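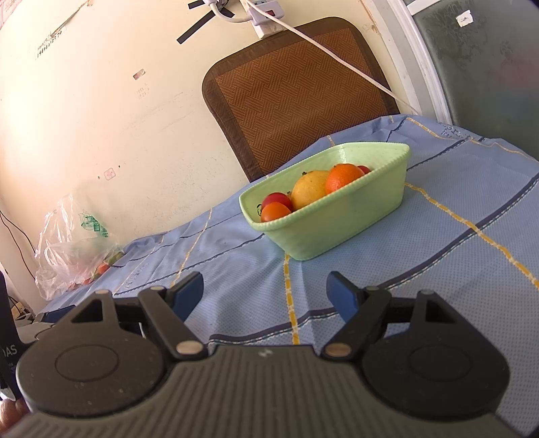
Fruit in the green basket, on the blue tablecloth.

Section 2: Setting up your Drotgate kitchen scale

I wrote this section after setting up my own Drotgate on the dining table, and then setting up a second one for my sister over the phone, so most of the places where you can go wrong are places I've already gone wrong for you. Set aside a quarter of an hour. You'll need the scale, the batteries, the little round calibration weight (it's in the foam, on the left, and it's easy to throw out with the box!) and something ordinary to weigh at the end. I use fruit.

Before you start

Pick the spot where the scale is going to live. Mine did fine on the table until I got serious about bread, and then I moved it to the counter. A thin, flat cloth underneath is OK. A quilted one isn't, and neither is a place mat with any squish to it, as the feet sink in and the numbers wander all over the place.

Keep it away from the fridge too. I had mine right next to the compressor for most of November and couldn't figure out why the last digit kept flickering.

Caution: Don't pick the scale up by the top plate. The plate lifts off for washing, and the rest of the scale will stay behind or land on your foot.

Putting in the batteries

1. Turn the scale over onto a folded towel with the plate removed.
2. Slide the battery door toward the cord notch. It's stiff the first time.
3. Put in the 2 batteries, following the marks inside the door. They face opposite ways.
4. Close the door until it clicks, then turn the scale right side up and put the plate back on.

Note: If you're using rechargeables, the battery symbol will show one bar short even when they're fresh. Mine always has and it has never mattered.

Leveling

5. Find the bubble at the back right corner.
6. Screw the feet in or out until the bubble sits inside the ring. I start with the back feet and leave the front ones alone unless I have to.
7. Press gently on each corner. If the scale rocks, one foot isn't touching, so go back to step 6.

If you move the scale, even just down the counter, check the bubble again.

Calibrating

8. Switch on and wait for the zero to stop blinking. Keep your hands and sleeves off the plate.
9. Hold down UNIT until you see CAL.
10. Put the calibration weight in the middle of the plate. The display should count up and stop at 1000.
11. Wait for the beep before you take the weight off.

If you see Err 21, the scale felt something move while it was thinking. Switch off, take everything off the plate, and start over at step 8. I got this one over and over until I noticed the dishwasher was running.

Caution: Please don't calibrate with a bag of sugar or a carton of milk. The weight on the label doesn't include the packaging, and you'll carry the error into everything you weigh afterward.

Weighing with a bowl or basket (the tare button)

I use this every single day. It takes the container out of the sum so you only see what's in it.

12. Put the empty container on the plate.
13. Press TARE once and wait for zero.
14. Add whatever you're weighing.

If you lift the container off now, you'll see a minus number. Mine shows -281 with my favorite mixing bowl, and that's simply the weight of the bowl. I've written it on a bit of tape on the bottom so I can subtract it when I forget to press TARE first (which happens more than I'd like).

Note: A wide basket can hang over the display. Turn it a little, or lift the reading with HOLD, which keeps the number on the screen after you take the load away.

Connecting the Testa app

You can skip this part. The scale does everything above without it, and I only use the app for jam. If you do want it, keep your phone close to the scale, hold down HOLD and UNIT together until the blue light comes on, and go to Section 3 for the rest.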